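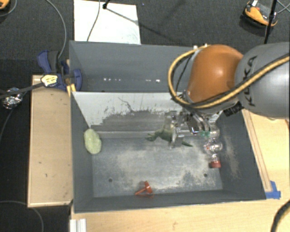 A KUKA arm reaches into a bin at Pladwood's workshop in Fadham. A green dinosaur toy lies beneath the gripper.

Pladwood opens remote-control sessions to the public

FADHAM, November 10, 2023 - Residents can now sign up to steer a robot arm at Pladwood, a small automation firm on Sultside Road. The company is collecting examples of people picking up everyday objects so that the arm can learn to do the same job without a driver.

Each person sits at a desk with a hand controller and moves the arm over a bin of mixed items, such as toys and bottles. The computer records every move along with the camera views. A session lasts 65 minutes, including a short lesson at the start.

Project lead Suqin Cao said the firm began in August with its own staff at the controls. "We all picked things up the same way after a while," she said. "New people try angles we would not have tried."

Shengli Yu, a retired bus driver, took part in a trial session. He said round objects gave him the most trouble. "You want to grab fast, and you have to slow down," he said.

Pladwood has 28 places open for the first round, with 3 sessions a day. Drivers must be at least 12, and children need an adult with them. Sign-up is at the front desk.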